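Section 4. Preparing the unit for a communal kitchen

4.1 Before you begin

The Nornoten counter-top water softener is supplied for use in shared kitchens, canteens and meeting halls. Read this section in full before connecting the unit to the supply. The person responsible for the building should keep the guide with the unit and make it available to all users.

Check that the following have been supplied: the softener body, the inlet and outlet hoses, the drain hose, the Osell filter cartridge and the test strips. Report any missing part to the Trallstead service desk, quoting the number on the underside of the body.

4.2 Choosing a position

1. Place the unit on a level surface within reach of the cold tap and the drain. The hoses must not be stretched or bent sharply.

2. Leave a clear space behind the unit for the hoses and above it for the lid, which opens fully to the rear.

3. Keep food, sauces and cleaning products away from the salt chamber. Bottles with screw caps should be closed before the lid is raised.

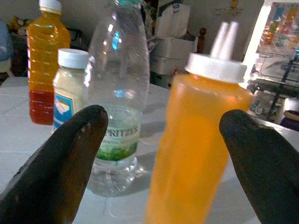
4. Do not place the unit in direct sunlight or next to an oven.

Caution: The full unit is heavy. Drain it before moving it, and do not lift it by the hoses.

4.3 Connecting the hoses

1. Turn off the cold supply and open the tap to release the pressure.

2. Push the inlet hose on to the port marked IN and tighten the collar by hand. Repeat with the outlet hose at the port marked OUT.

3. Lead the drain hose to the sink. The open end must remain above the water level at all times.

4. Turn on the supply slowly and inspect each collar. If water appears, turn off the supply and tighten the collar again.

Note: Tools must not be used on the collars. Damage caused by over-tightening is not covered by the guarantee.

4.4 Filling the salt chamber

1. Cover the table on which the salt is to be measured, and smooth the covering flat.

2. Weigh out 2000 g of tablet salt. Table salt and rock salt are not suitable.

3. Pour the salt into the chamber, close the lid and press the Start button for 3 seconds. 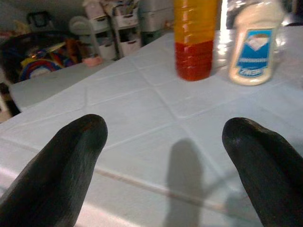
Table covering opened out, with fold creases showing.

4. Allow the first rinse to finish. It takes roughly 84 minutes, and the water from it must not be drunk.

4.5 Changing the cartridge

The cartridge should be changed after 4000 litres, or sooner if the test strip shows hard water. Replacement cartridges are available from Ghanem, the approved supplier. Enter each change in the record at the back of this guide.

Section 4 last revised 25/07/2019. For faults and warning lights, see Section 5.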